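Über uns

Die Kochschule Hiltach gibt es seit elf Jahren. Wir sind eine kleine Schule für Erwachsene, die zu Hause besser kochen möchten, und wir sind keine Berufsschule. Wer bei uns einen Kurs macht, bekommt kein Zeugnis, aber er bekommt ein Heft mit allen Rezepten und meistens auch etwas zum Mitnehmen für den nächsten Tag.

Ich heiße Jolien Bakker und habe die Schule gegründet. Ich komme aus Flandern und lebe seit langer Zeit in Deutschland. Diese Seite schreibe ich selbst, und ich bitte um Verständnis, wenn ein Satz manchmal ein bisschen anders klingt, als Sie es gewohnt sind. Meine Kollegen haben angeboten, den Text zu korrigieren, aber dann wäre es nicht mehr mein Text.

Wie alles angefangen hat

Angefangen habe ich in der Küche von Frau Geerts, meiner früheren Vermieterin. Sie hatte einen großen Herd mit sechs Flammen und sie hatte viel Zeit. Ich habe ihr gezeigt, wie man in meiner Familie den Chicorée schmort, und sie hat mir gezeigt, wie man einen Hefeteig führt, ohne auf die Uhr zu sehen. Bald kamen zwei Nachbarinnen dazu, danach der Sohn von einer Nachbarin, der gerade in seine erste Wohnung gezogen war und nur Nudeln kochen konnte. An einem Abend im November waren wir so viele, dass zwei Personen auf der Treppe gegessen haben. Da habe ich verstanden, dass ich einen anderen Raum suchen muss.

Den Raum haben wir in der alten Druckerei gefunden. Der Boden war schief und es gab keinen Wasseranschluss an der Stelle, wo wir ihn gebraucht haben. Die ersten Kurse haben wir trotzdem gemacht, mit Wasser in Kannen. Manche Teilnehmer von damals erzählen noch heute davon, und sie erzählen es jedes Jahr ein wenig schlimmer. Inzwischen haben wir eine richtige Küche mit vier Kochstellen, einen Speiseraum und einen kühlen Keller, in dem das Sauerkraut steht.

Wer bei uns unterrichtet

Die Grundkurse unterrichte ich. Dort geht es um Messer, Brühen, Gemüse und Eier, und um die Frage, wann eine Pfanne heiß genug ist. Ich finde, dass man mit Eiern sehr viel lernen kann. Ein Omelett verzeiht wenig, aber es kostet auch wenig, und man kann an einem Vormittag gut fünf davon machen.

Mandla Sithole ist seit sechs Jahren bei uns und leitet die Kurse für Brot und für Schmorgerichte. Er hat vorher in einer Hotelküche gearbeitet und wollte danach lieber mit Menschen kochen, die Fragen stellen. Sein Kurs über Eintöpfe dauert einen ganzen Tag und ist fast immer zuerst ausgebucht. Wenn Sie daran Interesse haben, melden Sie sich bitte früh an und schreiben Sie dazu, ob Sie Fleisch essen. Er plant die Mengen sehr genau und mag es nicht, wenn etwas übrig bleibt.

Für einzelne Themen laden wir Gäste ein. Im Herbst war zum Beispiel ein Kurs über Pilze, im Frühjahr einer über Wildkräuter. Diese Termine stehen nur im Rundbrief, den wir viermal im Jahr verschicken.
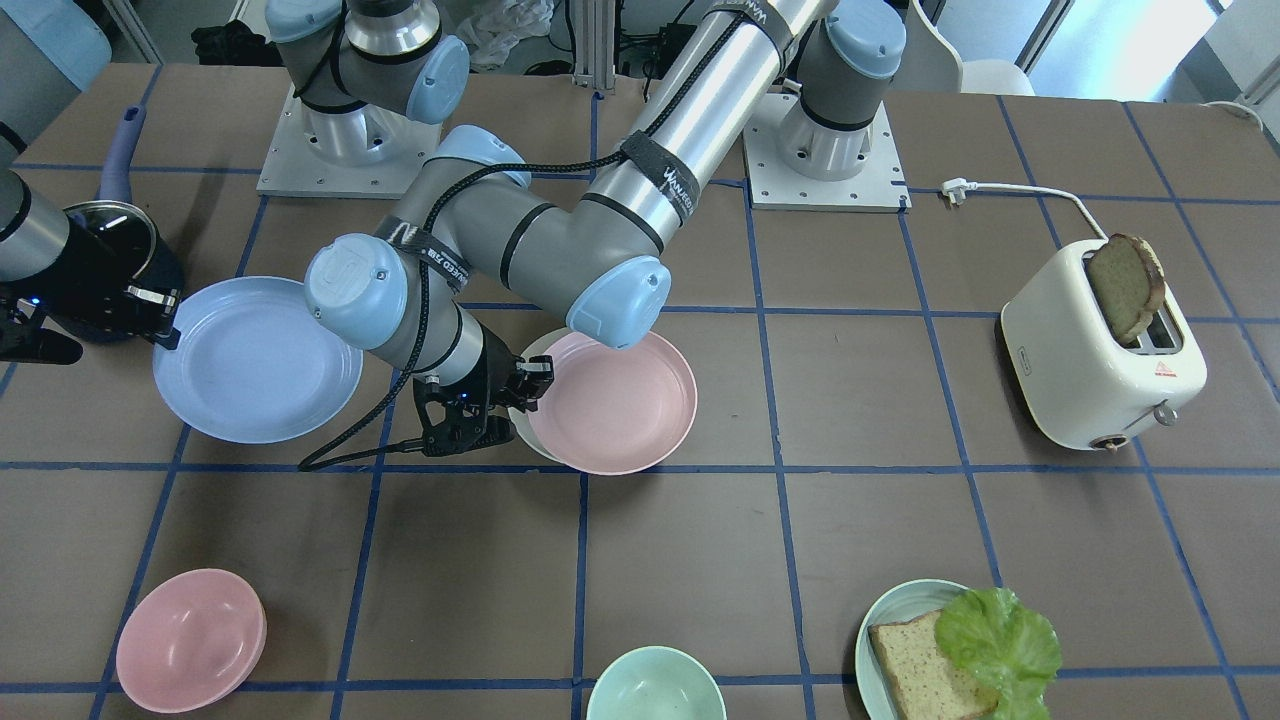 Muss ich schon kochen können, wenn ich mich anmelde?

Für die Grundkurse brauchen Sie keine Vorkenntnisse. Bei Brot und Schmorgerichten ist es gut, wenn Sie schon einmal einen Teig geknetet oder ein Stück Fleisch angebraten haben, aber wir prüfen das nicht.

Wie ein Kurs bei uns abläuft

Wir beginnen am Vormittag um zehn Uhr mit Kaffee und mit einem Gespräch über das, was auf dem Plan steht. Danach wird die Arbeit verteilt. Bei uns kocht jede Gruppe das ganze Menü selbst, von der Suppe bis zum Nachtisch. In vielen Schulen macht eine Gruppe nur die Soße und eine andere nur den Salat, und am Ende hat man gut gegessen und kann trotzdem nur die Soße. Das wollte ich von Anfang an anders haben, auch wenn wir deshalb mehr abwaschen.

Beim Brotkurs rechnen wir pro Gruppe mit 400 Gramm Mehl und 200 Gramm Wasser für den ersten Versuch. Das ergibt einen festen Teig, der sich leicht formen lässt. Erst beim zweiten Brot geben wir mehr Wasser dazu. Viele Leute möchten gleich mit einem sehr weichen Teig beginnen, wie sie ihn in Filmen gesehen haben, und dann klebt alles an den Händen und sie sind unglücklich. Mit dem festen Teig lernt man zuerst, wie sich das Mehl anfühlt, und der weiche kommt danach fast von allein.

Gegessen wird zusammen am langen Tisch. Dafür nehmen wir uns Zeit, und wir bitten Sie, auch diese Zeit mitzubringen. Der Tageskurs endet um 16 Uhr.

Woher unsere Lebensmittel kommen

Das Gemüse bekommen wir zum größten Teil von der Gärtnerei Druvesov. Sie liefert uns, was reif ist, und deshalb ändern wir manchmal noch am Morgen das Menü. Im Winter gibt es viel Kohl, viele Rüben und viel Lauch. Ich weiß, dass nicht alle darüber froh sind, aber gerade mit einer Steckrübe kann man zeigen, was eine gute Butter und ein bisschen Geduld machen.

Mehl und Schrot kaufen wir in Säcken von der Mühle. Fleisch verwenden wir seltener als früher, und wenn wir es verwenden, dann nehmen wir auch die Teile, die lange schmoren müssen. Fisch haben wir nur im Programm, wenn wir ihn am selben Tag frisch bekommen.

Was uns wichtig ist

Ich möchte, dass die Menschen nach einem Kurs zu Hause wirklich kochen. Darum arbeiten wir mit Geräten, die man in einer gewöhnlichen Küche findet. Ein Topf mit dickem Boden, ein scharfes Messer, ein Brett, das nicht rutscht. Wenn ein Rezept eine besondere Maschine verlangt, dann lassen wir es weg oder wir suchen einen anderen Weg.

Wir sprechen in der Küche Deutsch, aber wir sprechen langsam, wenn es gewünscht ist. Viele von unseren Teilnehmern haben Deutsch als zweite oder dritte Sprache gelernt, genau wie ich. Beim Kochen kann man vieles zeigen, und die Wörter kommen dann mit. Das Wort „abschmecken“ zum Beispiel kannte ich lange nicht, obwohl ich es jeden Tag gemacht habe.

Einen Platz pro Kurs halten wir zum halben Preis frei, für jemanden, der sich den vollen Preis nicht leisten kann. Sie müssen dafür nichts nachweisen. Schreiben Sie es einfach in die Anmeldung.

Gutscheine und Gruppen

Gutscheine gibt es über 50 oder 100 Euro. Sie sind drei Jahre gültig und können auch von einer anderen Person eingelöst werden. Für Firmen und Familien öffnen wir die Küche auf Anfrage am Abend. Wir haben auch eine Partnerschule in Histon in England, mit der wir jedes Jahr Rezepte tauschen. Einige davon finden Sie im Heft zum Grundkurs, die Übersetzung ist von mir und die Mengen hat Mandla nachgerechnet.

Besuchen Sie uns

Wenn Sie die Schule zuerst ansehen möchten, können Sie an jedem Kurstag nach dem Essen vorbeikommen. Bitte klingeln Sie am Hofeingang, die vordere Tür bleibt während der Kurse geschlossen. Telefonisch erreichen Sie uns am besten am Vormittag vor zehn Uhr, danach haben wir meistens Teig an den Händen.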